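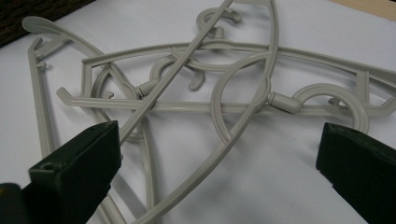 **Turnine Messaging Desk, Platform Team**

## 4. Connecting your own chat client to the Mudel server

Short version for people in a rush. You need section 3 done first (account made, password set, recovery phrase written down on paper). Any client that speaks XMPP will do. We test on Rosenthal and Plulura, others probably fine, just don't ask us where the menus are.

### 4.1 Add the account

1. Open the client. Skip the welcome tour.
2. Choose *Add existing account*. NOT *Register*, registration from clients is switched off and you'll get error 799.
3. Type your full address, the bit after the @ included. All lower case.
4. Paste the password. Check for a space on the end, copy and paste loves adding one.
5. Leave *Server* and *Port* blank. The client looks them up by itself.
6. Set *Encryption* to **Required**. Not "if available".
7. Save. Wait for the green dot, can take a minute on first sign-in.

> **Note:** no green dot? Open *Advanced* and put the server name in by hand, same as the part after the @. Leave the port alone.

> **Caution:** if a certificate warning comes up, stop. Do not click *Trust anyway*. Send us the text of the warning and use webmail till you hear back.

### 4.2 Turn on end-to-end encryption

Off by default in Rosenthal, on in Plulura. Check both anyway.

1. *Settings > Privacy > OMEMO*. Switch on.
2. Note the fingerprint of this device.
3. Send one message to a colleague and compare fingerprints by phone or face to face. Not over the chat itself.
4. Do the same agian for every device you add.

Messages sent before you added a device won't be readable on it. Normal. There's no fix and we can't decrypt them for you, we haven't got the keys.

### 4.3 Rooms

- Join by address, or from *Browse rooms*.
- Room history goes back 20 messages when you first join. Older stuff is in the web archive.
- Largest room holds 224 people. Full means full, ask the room owner.
- Encryption in public rooms: not available. Treat them like a noticeboard.
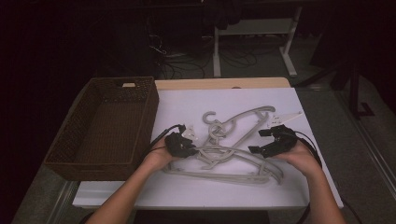 Ignacio Boateng: Step 2 under rooms sent me in circles, *Browse rooms* is greyed out in Plulura until you've restarted it once after adding the account. Could that go in the guide please? Also my messages to people on other servers just sit there with one tick.

Added, thanks. **Restart Plulura once after 4.1, then browse.** For the single tick see below.

### 4.4 Talking to people on other servers

Should just work, same as email does. If it doesn't:

1. Get the other person to accept your contact request. Lots of servers bin messages from strangers.
2. Check their address again. Dots matter.
3. Still one tick after an hour, their server may not do encrypted links. Ours refuses the rest.
4. Error 681 means thier side has blocked our domain. Forward it to us with the time it happened.

> **Note:** restarts are Sunday, early morning. Clients drop off and come back on their own. Don't remove and re-add the account, you'll make a new fingerprint and have to do 4.2 from the top.

### 4.5 Removing a device

Sign out on the device first, then delete its key under *OMEMO > My devices*. Lost the phone? Delete the key from another client and change your password straight after.

Next: section 5, file transfer and size limits.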